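Accept cookies? We use a few to keep you logged in to the notebook. OK / Manage

Bench notes, edit room
28 August 2020

Sendano video, second pass. Everything below is about the sync problem unless it says otherwise. Lucero's in the grading room till late so writing this up for her as well as me.

Short version: singer's mouth is late in the second chorus. Not late everywhere. First verse fine, first chorus fine, bridge fine, then second chorus and she's 5 frames behind her own voice and it looks like a dubbed soap.

Where I started: assumed I'd slipped a clip. Went through the timeline with the audio waveform up, all 29 shots, zoomed right in on the consonants (p's and b's are the only ones worth looking at, lips closed, you can't argue with it). Clips are where they were in the first assembly. Nothing slipped. So not me, or not me in that way.

Next guess, playback file on set. The Dornow people sent over two mixes before the shoot, the rough and the "nearly". I had it in my head that we only ever played the nearly. Checked the sound log from the day and the log says "playback v2", which tells me nothing as both of them are called v2 if you squint. Renamed them on the drive. Rough = PB_A, nearly = PB_B. Pls nobody rename them back. 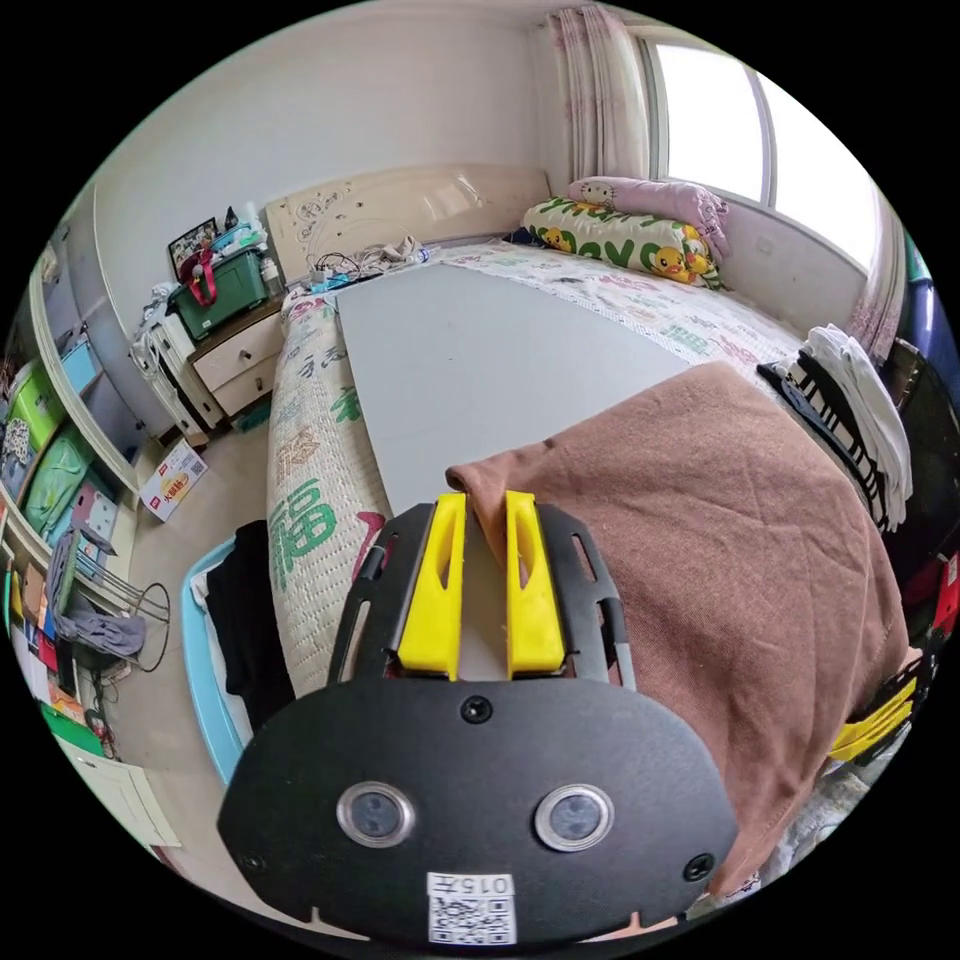

Bed with the quilted cover, green 福 on the edge. Window's at the far end.

Tried lining up camera scratch audio against PB_A. Matches for the wide and both dolly takes. Then against PB_B, matches for the close ups. So there's the answer more or less: wide was shot to one mix, close ups to the other. The nearly has a tiny breath before the second chorus that the rough doesn't, drummer asked for it, and it pushes everything after by that much. Close ups ok, wide late. The bridge gets away with it because we're never on her face there, it's all hands and the corridor.

Then wasted the best part of an hour thinking it was tempo as well. Song is 58 bpm by the session file, which feels wrong when you watch the dancers but they're counting it double. Tapped it out, 58, fine. Move on.

Fixes tried, in order:

- Nudge the wides earlier. Works for the mouth. Breaks the dancers, the stomp now lands ahead of the kick drum and you feel it in your stomach. Undone.
- Nudge only the wides where she's in front and the dancers are soft. Better. Two of these you'd never notice. The third one has the big turn and the turn is late. Left it in with a marker, red.
- Speed ramp through the breath. Took some frames out of the gap so the shot catches up by the first word. Looks good on the dolly, jumps on the wide because of the ceiling fan. You see the fan hiccup. Lucero says no one looks at the fan. I look at the fan.
- Cut away. Use the corridor shot over the breath and come back on the close up. Simple, should have started here. The label wanted "more corridor" anyway.

Current cut uses the last one plus the two nudges. Exported as Bermúdez_cut_04. (Bermúdez is just what we're calling the lip sync repair, after the rehearsal hall. Don't put it on anything that goes to the client, they asked last time if there was a second song.) 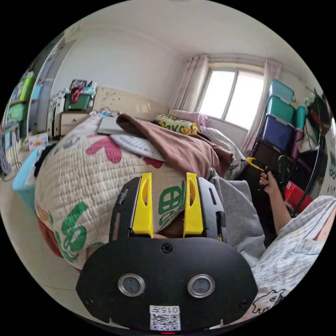

Bedding in the middle, dark shelving on the right

Choreography stuff, since it came up on the call. The fight section. They want it to read as a fight, and as cut it reads as people being polite near each other. Watched it with the sound off, then at half speed, then in a mirror (old trick, flip the shot horizontal, you see it like it's someone else's edit). Things I noticed:

The kick is fine. The reaction to the kick is what's missing. We cut out on contact every time, so you never get the other dancer going back. Holding a few frames longer on the tail of each one helps a lot more than making the cuts faster, which is what I did last week and it got worse.

Sleeve noise. There's no foley under any of it. I know it's a music video and the song's on top, but at the break the track drops to nearly nothing and there's a hole. Did a quick pass with a denim jacket and a towel at the bench mic. Towel is better than denim. Denim sounds like a tent.
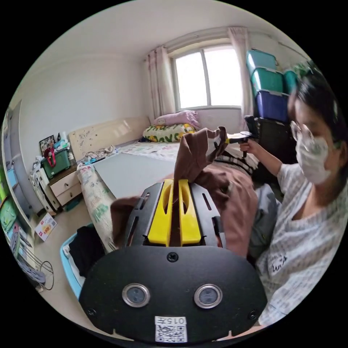
Kept it very low, it's more of a feeling than a sound, and panned a little to follow the turn. If Dornow's mixer hates it he can mute the track, it's on its own stem, labeled CLOTH. I did not touch the music. Want that written down somewhere, so: I did not touch the music.

Also the zoom in on the last block. It was done in post, it's soft, and it gets softer every time I look at it. The pull from the original is 1,000 frames long and we use the ass end of it where focus is drifting. There's a sharper stretch earlier but her hair is different in it. Could flip to the earlier bit for the first half of the move and cross on the flash. Try tomorow.

Grade: Lucero Mamani's notes, copied off her sticky so I don't lose it

"Corridor greens down. Skin is going olive in the close ups, don't fix with saturation, fix w/ the key. Blacks on the wide are lifted vs the dolly, match to dolly. Red costume clipping on the turn. Don't send me another proxy."

Last one is fair. Sent her the proxy by mistake, full res is on the shared drive now under Skemstead, same folder as the location sound. Took about 5 tries to copy, the drive kept dropping off. Same cable as last time? Swapped it for the short one. If it drops again it's the dock.

Other stuff from the call:

Title card. Band want handwriting. The sample they sent is a photo of a napkin. Traced it, came out ok, the S looks like a 5 at small sizes so I opened up the top curve. They haven't seen that yet.

Credits. Dancers to be listed by full name, not as "ensemble". Agree. Need spellings, have asked twice.

Radio edit. There might be a shorter version for November when the record's out. If so the breath disappears altogether and the whole sync thing needs doing over. Not thinking about it now. But keep PB_A, do not delete PB_A, even though it's "wrong".
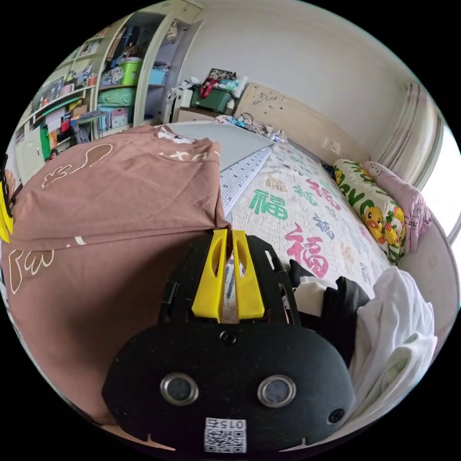 To do

Re-check the red marker (third wide, the turn). If the corridor can stretch another beat we can lose the turn completely.

Ask Dornow for a mix with a clap at the head. Every time. It's in the delivery sheet and it never comes.

Fight section, longer tails, send just that part to the choreographer before the label sees it. She was right about the elbows.

Flip test on the zoom.

New cable, label the bad one with tape or bin it. It went back in the drawer last time and someone (me) picked it up again.

Foley: redo the towel in the small room, can hear the fridge on two of the hits.

Lucero wants the full res conform before she starts on the corridor. Told her morning. Render's going now, fan on the tower is loud again, left the door open.

Shares 5 · Comments 0
Back to top | Contact the edit room | © 2020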